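22 November 2021

Folding notes, large blue piece (Kosix cotton, the plain one)

Worked on the bed again. The long table is still covered with the Urov samples and I didn't want to shift them. The cloth went straight on top of the bedspread, spread out first and then taken by the edge. 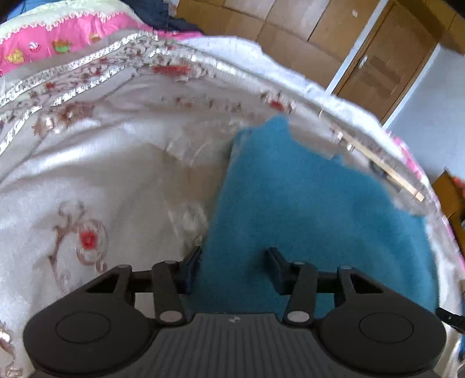
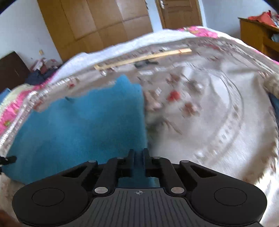

## What I noticed

- The top edge is not straight. It comes up to a point and then slopes away, so matching top to bottom is no use as a first fold. Start from the straight side edge every time.
- The satin cover slides. Pull the cloth and the cover comes with it, then there are wrinkles underneath that look like wrinkles in the cloth. Smooth the cover before laying anything on it.
- Laying out takes longer than folding. I had 20 minutes set aside for the whole job and used most of it getting the piece flat.
- Colour reads differently depending on where you stand. I had it down as teal in July and as blue in the stock list. Same cloth. Going with blue from now on, please change it if you see the other on a label.

## Order that worked best

1. Smooth the bedspread from the pillow end down.
2. Lay the cloth with the straight edge towards the open side of the bed.
3. Lift that edge and carry it across to the middle. Keep it low. If it goes up high the far side drags.
4. Press the fold with a flat hand, no pulling.
5. Turn the point in before the second lengthwise fold, otherwise it sticks out of the finished bundle and catches on the shelf.
6. Fold in half, then in half again. Check the width against the 37 cm card.

Tried step 5 last on one attempt and had to open the whole thing up again.

## Measurements

Shelf gap is 37 cm. Finished bundle came to 21 cm across on the best attempt. The thickness was 7 cm with no weight on it, which is fine for the Iser shelving but tight for the old rack.

## To do

- Trim the uneven edge or leave it? The Chaturvedi order only needs the middle of the piece, so it could stay as it is. Ask before cutting.
- Try the same order with a cotton sheet over the satin to stop the sliding.
- Write "straight edge first" on the card in the cupboard.
- Put the bedspread back square when finished. It had crept a good way towards the foot end by the time I stopped.
- Clear the Urov samples off the table, or find them a box.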